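4.2 Turnout and the library question in Kinden

Figure 2. Black gripper head with a short curved metal needle and a fine strand held near the tips of the jaws.
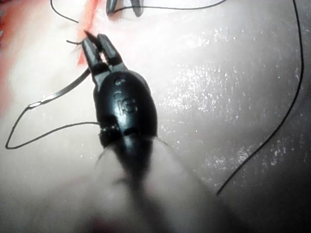

4.3 Results by ward

Kinden put the same library levy to its voters under two mayors. Under Odette Pons the levy failed by 583 votes. Under her successor, Lionel Perrin, it passed in every ward except Rolland. We compared ward returns from both elections with the mailing lists kept by each campaign.

The largest shift was in Ballari, where the yes vote grew by more than 1,000. Turnout there also rose, and most of the added ballots came from renters who had registered after the first vote. In Rolland the yes vote barely moved. Masri and Tessier found a similar split between renters and owners in their study of the Linano parks bond, although that measure was smaller and drew little organized opposition.

Mayoral support does not explain the whole difference. Both mayors endorsed the levy, but Pons did so in December, after many voters had returned their ballots. Perrin raised it at his first Saturday forum and kept it on the agenda through the spring. The second campaign also mailed 2,000 more flyers than the first, nearly all of them to addresses in Ballari, and we cannot separate the effect of the mailing from that of the earlier endorsement.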